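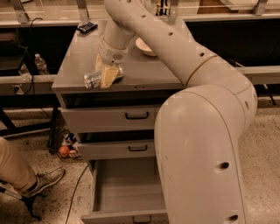 She keeps the arm at Stastinau running and has done so for two years. I got maybe an hour with her between jobs, and she spent most of it on one knee beside a control box, talking over her shoulder.

First question was what the day looks like. "Boring, if I do it right," she said. Power on, let it sit, then a slow walk through the home position with her hand near the stop button. She listens. "You get to know the sound of each joint. The elbow has a kind of hum. If it gets a tick in it I don't run the job, I go find the tick."

Last April it got a tick. A screw on the joint cover had backed out, just enough to touch. Took her most of an afternoon to find and a minute to fix. She now goes over the cover screws every 140 hours, with a torque driver, and puts a paint mark across each one so she can see if it moved.

Then the fingers. She has plenty to say about fingers. The pads wear on the inside edge first and the grip goes off to one side, so a part comes up crooked. "People blame the software. They'll spend a whole morning in the software. Look at the pads." She swaps them at 500 cycles on the hard jobs, later on the soft ones, and wipes them down with alcohol before every run. Anything clear and smooth is the worst for her, glass or plastic, same thing – one greasy thumbprint and it slides.

How hard does it squeeze? Depends. She starts low and goes up in small steps until the part stays put through a fast move. The number goes on a card. The cards live in a box, not on the computer, and she's a bit defensive about it. "The computer got wiped once. The box didn't."

Drawers came up because the Entwistle job is all drawers. Open, put the thing in or take it out, close. Sounds easy. She says a drawer is a nasty thing for an arm because it only wants to go one way, and if your pull is off by a few millimeters the slide binds and the arm just pulls harder. So she sets a force limit, low, and lets it fault. "I'd rather reset it ten times then bend a handle." She also re-teaches the handle positions any time the cabinet has been moved, even a nudge. There's tape on her own cabinet at home now, she admits, from practicing the measurements.

Calibration is a separate thing and she does it early, before people are walking about. She touches the tool tip to 5 fixed points, compares to the last set, writes down the differnce. If one point is off she checks the mount. If they're all off the same way, she starts with the base bolts.

Cables? A long sigh. The Trekard controller has a stiff lead and she hates it. Wants a loop with slack in it, tied at the shoulder and again past the elbow, never tight at full reach. She runs the arm out to its limits by hand and watches the loop. Floor cables get walked each morning too – "Follow it with your eyes from one end to the other. All of it."

I asked what she'd change. More spare pads on the shelf. A second wrist unit, which is almost paid for. And a rule that whoever changes a setting writes it on the card, initials and all. She had to go then, something was beeping.

Comments

gripfan: The paint mark trick is good, we use nail polish. Cheaper and it comes off with acetone.

old_cell_tech: Low force limit on drawers, yes. Also a drop of dry lube on the slides, the Vastolitz ones especially. Don't use oil, it collects dust.

mk: what pads does she use? mine don't last anywhere near 500

gripfan: @mk check your closing speed first, slamming them eats the edge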